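FOR IMMEDIATE RELEASE - October

Wurine puts two fabric grippers head to head, opens results to all

Wurine today released results from its first side-by-side test of grippers for soft goods. Two units, the Estov and the Kudano, same arm, same controller, same pile of clothes and cloth. 400 picks in all, split evenly. No retries counted.

Testing ran at the Karamanlidis workshop. Each gripper had to take hold of a piece of fabric, lift it and keep hold for 60 seconds. A slip at any point was scored as a miss. Dark cloth was kept in on purpose - it gives wrist cameras the most trouble, and customers keep asking about it.
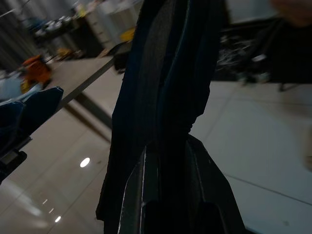 Dark navy fabric held between the gripper fingers, seen from the wrist camera.

Of the 400 picks, 221 were clean from first touch to release. Thin cloth did better than thick on both units. Hems and bunched up folds were the hard part, as expected. The Kudano closed faster, the Estov held heavy pieces longer. Neither one was a clear winner and Wurine is not naming one.

Camera placement mattered more then planned for. Moving the wrist camera back a little cut down on missed grabs with both units. Full notes on that in the download.

The pick log, the scoring sheet and the controller settings are free to use. Labs and shops are welcome to run the same test on there own hardware and send numbers back.

Round 2 is in setup now. Same cloth, new finger pads, plus towels.

About Wurine
Wurine tests robot arms, grippers and cameras for laundry and garment handling. Independent, small team.

Press contact: Wurine media desk. Log files and stills on request.

- END -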